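Recording Teleoperated Demonstrations: Moving a Coiled Cable Between Boxes

This page covers recording a set of pick-and-place demonstrations with the Vokier hand controller. You should already have the arm homed and the wrist camera streaming.
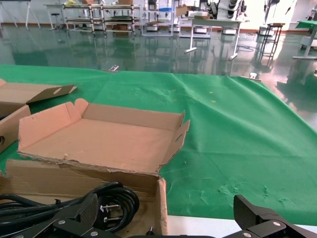 Plan the session before you touch the controller. A cable is harder than a block or a cup. It bends, it snags, and the plug end swings around on its own. Decide which part of the cable you will grasp and stay with that choice for the whole set. We grasp two or three loops together near the side of the coil opposite the plug. If you switch between grabbing the loops and grabbing the plug, the policy learns a mix of both and tends to close somewhere in between.

Setting up the table

Lay a cloth over the work surface and clip the edges. A few wrinkles are fine, but a fold tall enough to catch a fingertip should be pulled flat. Put the source box and the target tray where the arm can reach both without passing near a joint limit. Fold the tray flaps outward so they stay out of the gripper's way on the drop.

Cut or tear down the front of a deep box if the wrist bracket hits it. Ragged edges do no harm to the recording, though you should check that no strip of cardboard hangs over the opening.

Jog the arm by hand controller to the bottom of the source box and back up before recording anything. Do the same over the tray. If either move feels cramped, shift the box now. Once you start recording, the boxes only move when the plan says so.

Recording one demonstration

1. Bring the arm to the start pose. Wait for the Ulten recorder to show that all streams are live.

2. Press the left trigger to start. Pause for a moment before moving.

3. Move above the coil and line up the fingers on either side of the loops. Do this from the wrist view if you can. Operators who watch the table directly often use information the camera doesn't have.

4. Lower slowly until the pads are past the top loops, then close. Don't squeeze harder than you need to – thick cord springs out sideways when it is pinched near the tips.

5. Lift straight up until the plug is above the box wall. This is where most takes go wrong. If the plug catches, lower, wait for it to free itself, and lift again. Keep that take. Recoveries are useful.

6. Move over the tray, lower until the cable touches the bottom, and open the fingers. Back out vertically.

7. Press the left trigger again to stop, and mark the take as good or bad.

A clean take on our setup runs 26 seconds. Much longer usually means the operator is hesitating, and long pauses in the middle of a motion are worth throwing out.

How many takes

Our first Skarkia set had 346 good takes, and the policy trained on it dropped the cable often. We got steady results at 900. If you are also changing the cable's starting position widely, plan on 1,000.

Change the coil between takes. Turn it, loosen it, flip it over, point the plug at a different side of the box. Move the source box a little after each block of takes and write down when you did.

Checking the data

Play back a few takes from each block in the Benkirane viewer before you clear the table. Look for dropped frames, a gripper value that lags the video, and takes that start with the arm already moving. A lagging gripper value usually means the controller was reconnected mid-session. Restart the recorder and redo that block.

Export with the default settings. Leave the bad takes in their own folder and don't delete them until training has finished.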